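Oi, pessoal da Brovo! Notícias de outubro da oficina de artesanato de Lundham: as grinaldas de papel estão quase prontas (que alegria!) e já temos 300 flores dobradas, coladas e com purpurina nas pontas.

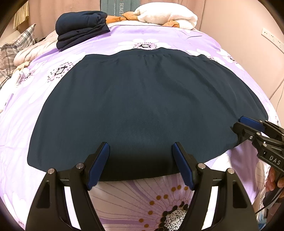 O arame fino que veio da Tarkgate entorta demais, então troquei por um mais grosso e gastei 15 rolos. Ainda faltam as letras grandes da entrada, que quero forrar com musgo seco. Da verba de 2.000 sobra o suficiente para a cola e as fitas, e mando os recibos em novembro.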